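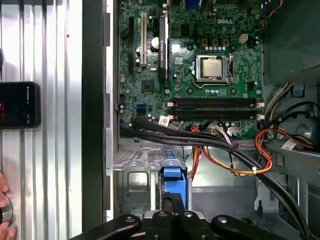
Dell board with the cooler off, CPU still in its socket.

From: Ketill Bech
To: Kirkevthorpe parish history list
Sunday, 9:40 pm

Þórey Ketilsson wrote:

> Has anyone got the Flenside burial transcripts in a form that can be
> searched? The copy I have is a scan of the typed pages and my
> software makes a mess of the surnames. I am after the Kirkegaard
> family, any spelling, before they moved to the Tallow end of the
> parish. Also, is the old list archive still up? The link in the
> June message gives me an error.

Þórey,

Yes to the first. I typed up the Flenside burials over two winters and they are in a plain spreadsheet, nearly 2000 entries. I will send it to you off list, as it is too big for the attachment limit.

Some cautions. The clerk changed partway through and the second one did not write down ages for children. He also spelled by ear. I have Kirkegaard under 4 spellings, including one with a C, so search on "gaard" and "gard" separately. I kept the spelling on the page and put my own guess in the next column. Where the guess column is blank I could not decide.

Page 95 of the typed copy is out of order. It belongs with the baptisms and whoever bound it put it in the wrong half. If you find a Kirkegaard there, it is a christening.

For the Tallow end, you will want the rate books as well. They list the occupier and the owner, and the family shows up as occupiers well before they turn up in the Tallow burials. The record office has them on film. You need to book a reader ahead, and they close for lunch.

The archive is down. The messages themselves are backed up and I have a copy at home, so if there is a particular thread you want, give me the subject line and I will forward it. The link in the June message was wrong anyway. It had a stray period on the end.

If anyone else wants the burials, write to me directly and please don't reply to the whole list.

Ketill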